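About Haslam Housekeeping

Haslam cleans guest rooms for small hotels and furnished rentals. Carol Cheetham and Graham Gosling started the company with 2 client hotels, and we now look after 532 rooms.

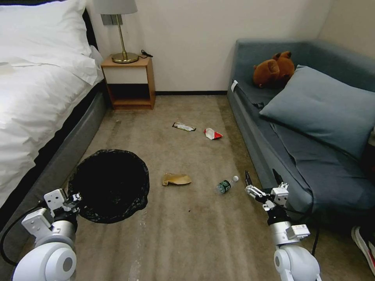
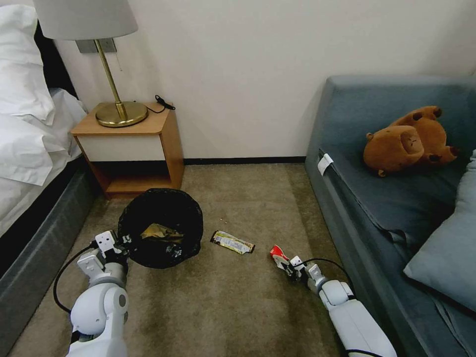
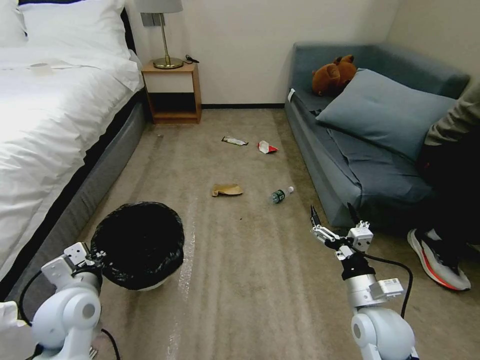 Our room service follows a fixed order – trash first, then bedding, then surfaces, then the carpet. Snack wrappers on the floor are picked up by hand before any vacuuming, and the bin gets a fresh liner. The nightstand beside the bed is wiped inside and out, open lower shelf included, and the lamp on top is lifted so the wood under its base gets done too.

New staff train for 60 hours with Edit Csonka before they take rooms alone. Volker Ehlers handles schedules and linen orders.

We take on new properties each February. Bookings and questions go to the Killwood office.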